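Brollorlow Set-up Guide
Section 5: Bin liner work, good practice

I stick to these rules on every job, and you should too!

1. Keep people outside the arms' reach before you press start.
2. Run the arms at low speed for the first 2 tries.

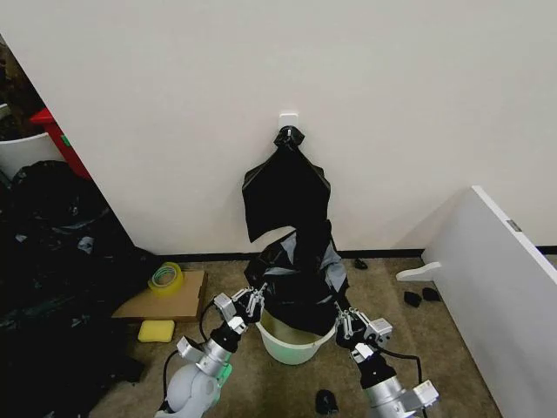
When can I reach in to fix a bag?
Only after both arms have stopped and you've pressed Hold.

CAUTION: Keep cables clear of the joints (I check mine every time).

3. Log each stop in Twal, even the silly little ones. 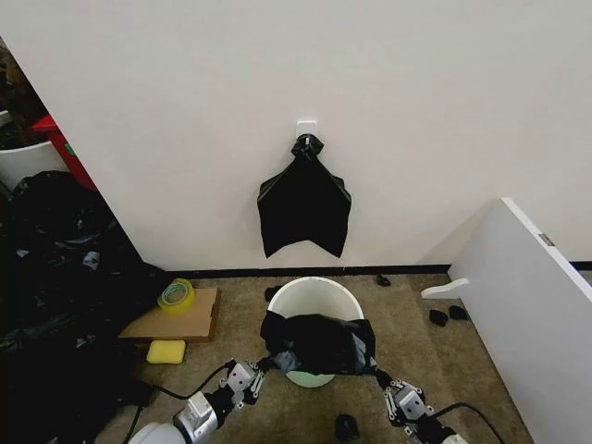 Fig. 2. Both grippers on the liner, over the bucket.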